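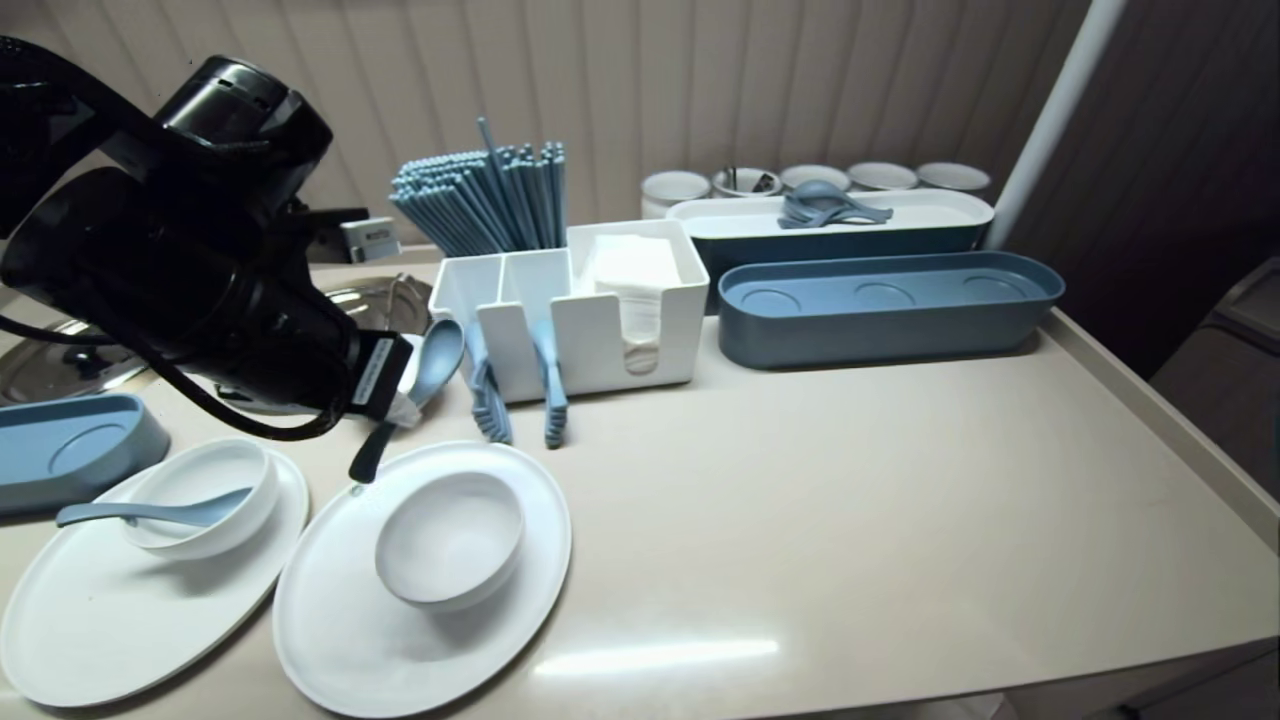 The Vikville home goods fair ran in the old rail depot again this year, and I went up on 1/12/24 with Tetsuya Ueda. Parking was $2 and the line at the door moved fast. The organizers said 1,001 people had signed up ahead of time, and most of them seemed to be at the coffee stand when we got there.

We started with window coverings, which is what I came for. Cirkik had the biggest booth, with 29 fabrics on sample cards you could take home. Ehsan Rizvi from their sales desk went over lead times. Orders placed in October only shipped after the holidays, and he expects the next batch to go faster. Their price for my front room, installed, was $2,418. Uver quoted less but does not install.
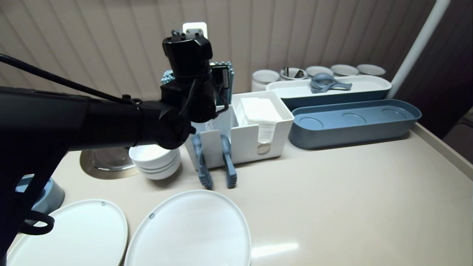
Beige vertical blinds behind the counter.

Sasaki gave a talk on cleaning fabric slats. Use a dry brush first, then a damp cloth, and never take the weights out of the hem. The talk was short and the room was cold. Lunch was chili in the back hall. We left before the drawing and I have not picked a fabric yet.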